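Julinine Pick-and-Pack: Frequently Asked Questions

Last updated February 3, 2025

Julinine is the open control and planning package we build at Stotbridge for two-finger grippers on lightweight arms. These are the questions that land in our inbox most, answered by the people who write the code. If yours is missing, write to Slavica Leka, who looks after this page and loves a good bug report.

What does Julinine do, exactly?

It takes a goal such as "put the green can in the basket" and turns it into arm motion. Perception finds the can and the basket, the planner picks a grasp and a path, and the controller runs the path while checking the cameras as it goes. You can swap any of those parts for your own. Please do! Some of our favorite pieces started as somebody's replacement for something we wrote in a hurry.

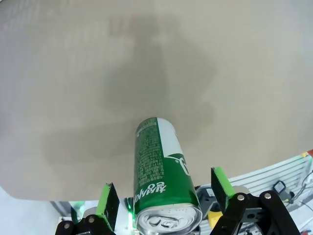

Why do you use a wrist view at all if there's already a fixed camera?

The last few inches of a grasp are where everything interesting happens, and the fixed camera often has an arm in the way by then. The wrist view is also where you meet your own shadow. The big soft gray patch the arm and gripper throw across the surface used to come back from our segmenter as an object, and the planner would politely steer around it. Version 4 has a shadow filter that uses the arm's known pose to predict where that patch will fall. Turn it on with shadow_mask in the perception settings. If your lights move during a run, leave it off for now.

Does the gripper need force sensors?

No. Julinine watches finger position and motor current and works out contact from those. Drink cans are a great test for this because thin aluminum gives you so little room between "held" and "dented." Start with the soft_close profile and raise the current limit in small steps. If you do have force sensors, the Kyei driver will read them and the controller will happily use the extra signal.

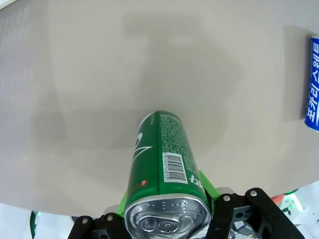

Wrist view: the green can between the lime-green pads, with a blue and white can at the far right.

How does it tell one can from another?

By color and print together. Color alone goes wrong under mixed lighting, and print alone goes wrong when a can is turned so that you get the barcode and the small text with only a piece of the logo. The matcher compares what it sees against a set of reference views. We suggest 20 per item, spread around the side and including both ends. Shiny lids are still our weak spot, and we have a new set of lid features on the way in May that we're very excited about.

Can it handle cans lying down as well as standing up?

Yes, with a different grasp family for each. Upright cans get a top-down grasp near the rim. Cans on their sides get a grasp across the body, lined up with the long axis, so the pose estimate has to be good. You can see the candidates in the viewer before anything moves, colored by score.

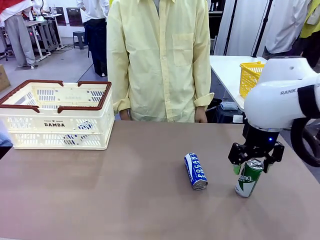

Fixed view: green can upright in the gripper, Pocari Sweat can on its side, basket at left.

How does it keep from hitting the basket?

The basket goes into the planner as a set of walls with an open top, and the fingers get their own collision shape, which changes as they open. That second part matters more than people expect. A gripper that fits through the opening while closed can catch the rim the moment it lets go.

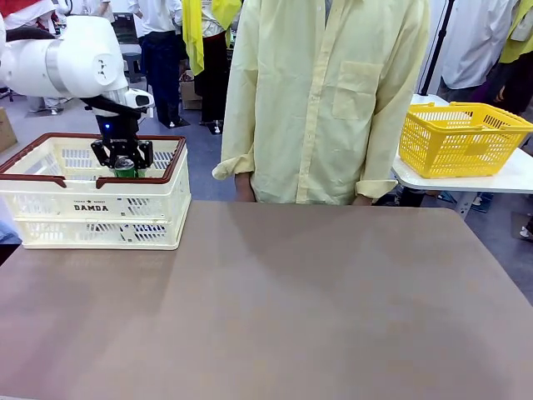 For that reason the planner checks the release before it commits to the approach. If the fingers can't open where the can would end up, it tries another spot or another wrist angle, up to 23 attempts by default. You can raise that number, but planning slows down. Slatted sides are treated as solid, even though a depth camera may see right through them. If you import your own basket model, run fill_gaps on it first.

Will it run on my laptop?

Planning and control will. Perception wants a graphics card, or you can run it on a second machine and connect the 2 over the network. The Drulcombe setup guide walks through both.

Can I contribute?

Yes, please! Bug fixes, basket models, recordings of grasps that went wrong, better wording for this page. Failed grasps are especially welcome, so send the log file and the settings you used.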